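Tabletop Play Kitchen – data card

Maintainer: Lorne Zacharias
Project: Somberg
Last edited December 2024

Read this before you download anything

I inherited this card from an earlier one that promised "realistic kitchen activity". I have taken that line out. What you get is a white table, some dishes and some toy food, looked at mostly from overhead. If your work needs a sink, a stove or a person who is hungry, go elsewhere.

It may still be useful. Putting things on plates and into bowls is a small subject, and a small subject can be checked. I have tried to say what is in the set and to leave out claims I can't back up.

Contents

1804 pictures, each with a plain text note. The notes were written by two people working separately, then merged by me. Where they disagreed I kept the vaguer word. You will see "container" a lot. I would take a dull label over a wrong one any day.

The layouts mix tableware with food items on the same surface. A typical one has a large round plate, a blue bowl, a green colander and a few pieces of toy food left near the plate. The ketchup bottle turns up lying down on the plate, at a slant, in a good part of the set, and I would be wary of any model that learns a plate is where ketchup lives.
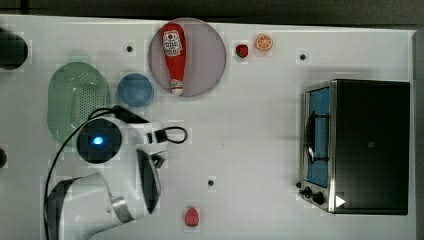 The food is not to scale and the shapes are simplified. A strawberry in this set can be close to a cube. The orange comes as a round slice with its segments showing, so it is easy to name, maybe too easy. Anyone hoping to move from these to real fruit should test that on real fruit and report what happened, including if it was bad.

How the notes are written

Each note lists the items the writer was willing to name, then where they sit in relation to each other. Left and right are always the viewer's. We did not use "in front of" or "behind", which caused endless arguments on the Bellex set and never got settled.

Color words are kept to the basic ones plus light and dark. The plate is the exception. It has been called pink, gray, lavender and mauve by perfectly sensible people, sometimes on the same afternoon. In the merged notes it is "pale plate". Please don't send me a correction.

Food words follow these rules:

- Name the food if the shape is clear: strawberry, orange slice.
- Add "toy" when the writer is confident. Leave it out otherwise.
- If two readings are possible, write both with "or" between them.
- No brand names, even where a label could be read.
- A thing that is partly out of view gets a general word such as "cup or container", and only if it takes up a fair share of the edge.

The third rule exists largely thanks to the banana. Whole or opened, fruit or just the peel – the small yellow piece with its lobes spread out has had every answer. I lean toward a peeled toy banana and would not bet lunch on it. It also has a small blue spot near one side that one writer called a sticker and the other called a mark. The note says "blue spot".

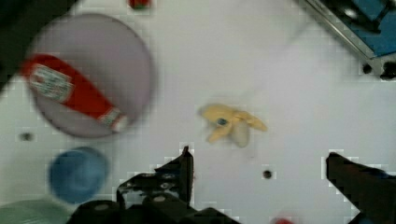
Known problems

Blur. A fair number of pictures are soft, and some show blocky compression along dark edges. I did not remove them. An earlier pass did remove them, and the result looked much better than it had any right to, so I put them back.

One table. The surface is the same plain white throughout. A method that does well here may simply be good at finding colored things on white. Kairys, which has a cluttered counter, is a fairer test of that, and I'd run both before writing anything with the word "general" in it.

Small black dots. The tabletop has a few, possibly holes or screw heads. They are part of the table and are not labeled. Two early users sent in lists of "missing raisins".

Cutoffs. Items at the edges may be half there. Notes do not guess at the missing half.

Few food types. I see this set described as covering meals. It doesn't. Fruit is overrepresented, and no layout adds up to anything a person would sit down to.

Suggested use

Counting, naming, and simple questions of what is on, in or next to what. It is reasonable for checking whether a system can tell a plate from a bowl when both are round and seen from above, which is harder than it sounds once the rims blur.

I would not use it for recipes, portion sizes, nutrition or anything to do with how people behave in kitchens. Someone tried portion sizes. The results were confident.

Splits

70 percent for training, the rest divided evenly between validation and test. Pictures of the same layout stay in the same split. This was not true of the first release, and scores from that release should be ignored, mine included.

Changes

The next version is planned for January and should bring the total to around 2000, if the notes are finished. The Stirnach notes will not be merged in. They use a different word list and I don't trust the color terms.

Corrections go to Lorne Zacharias. Include the picture number and the exact words you think are wrong – "the labels seem off" is not something I can fix.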